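Skarkutel - floor vote and amendment text, README

Quick notes, will clean up in January. Maintained by Feven Araya.

What it is
Text of budget and spending amendments from one state legislature, lined up with the floor votes on them. 2473 amendments, one row each. Two chambers. Only amendments that got a recorded vote, voice votes are out.

Files
amendments.csv - id, chamber, sponsor party, title, full text, outcome
votes.csv - member id, amendment id, yea / nay / absent / present
members.csv - district, party, terms served
notes.txt - my running list of things that look wrong. Read it first

Where it came from
Text scraped from the clerk's journal PDFs. Long amendments got cut at 4000 words, see the truncated column. OCR by Folteo, okay on newer journals, bad on the older ones (double columns, stamps over the sponsor line). Party labels done by hand from the members' roster. Anyone who switched mid-term is listed under the party they had on the day of the vote.

Known problems
- 96 rows with no sponsor. Journal just doesnt say.
- conference committee rewrites show up as new amendments. They aren't really, filter on the rewrite column
- "present" and "absent" mixed up in the lower chamber for one session, fix comming
- titles are whatever the clerk typed, so same bill can have two spellings

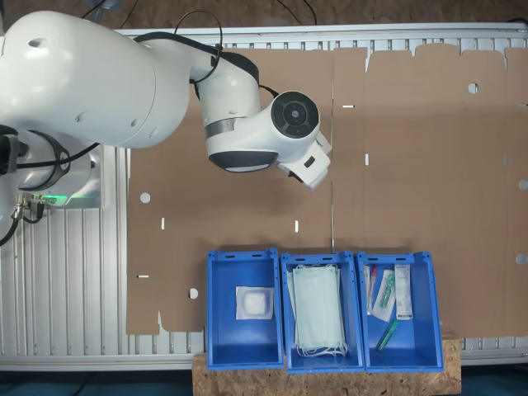

Radier Group | Department of Political Science and Computing

Use
Fine for teaching, papers, newsroom stuff. Please don't rank individual members with it, the attendance data isn't good enough for that. Cite as Skarkutel, version 2. The Yordanov topic codes are a separate download and have thier own license, check before you repost.

Found a bad row? Send the amendment id and the journal page. No page number, no fix.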